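**Fórum de Associados – Utilização das salas de trabalho, ponto 14 do regulamento**

**secretaria_andska**
Informam-se os senhores associados de que, a partir de 1 de novembro de 2025, a reserva das mesas grandes da sala Vidar passa a fazer-se por períodos de duas horas. A caução mantém-se. Os pedidos recebidos até às 18 horas são tratados no próprio dia.

**mt_sayegh**
Agradeço a informação. Solicito, contudo, que se esclareça o regime aplicável à proteção dos tampos. O texto aprovado em abril obriga a cobrir as mesas, mas não indica com que material nem quem suporta o custo.

**secretaria_andska**
O custo cabe ao associado que efetua a reserva. Admite-se papel ou tecido. O plástico fica excluído, por danificar o verniz.

**Lama Dabbas**
Discordo da exclusão do plástico. Na delegação de Udcombe utiliza-se há vários anos, sem reclamações, e o papel rasga com facilidade em trabalhos prolongados. Gastámos quase 430 euros em rolos no último exercício – verba que teria melhor destino.

**arquivo_norte**
O papel kraft de gramagem superior resolve a questão do desgaste. Permite ainda marcar divisões com fita de pintor, o que facilita a partilha da mesa por vários utilizadores.
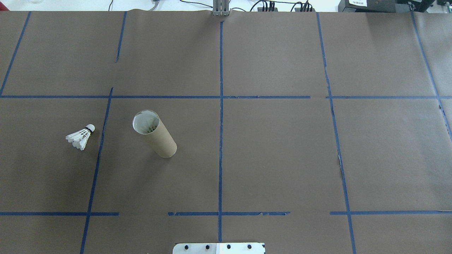

**mt_sayegh**
Subscrevo quanto à gramagem, mas a questão da despesa permanece em aberto. Proponho que a associação adquira os rolos por grosso e os ceda a preço de custo.

**Lama Dabbas**
Aceito essa solução, desde que a delegação de Udcombe seja incluída na encomenda. Mantenho a reserva quanto ao plástico.

**secretaria_andska**
A proposta foi registada e será apreciada na próxima reunião de direção. Até lá vigora o texto atual.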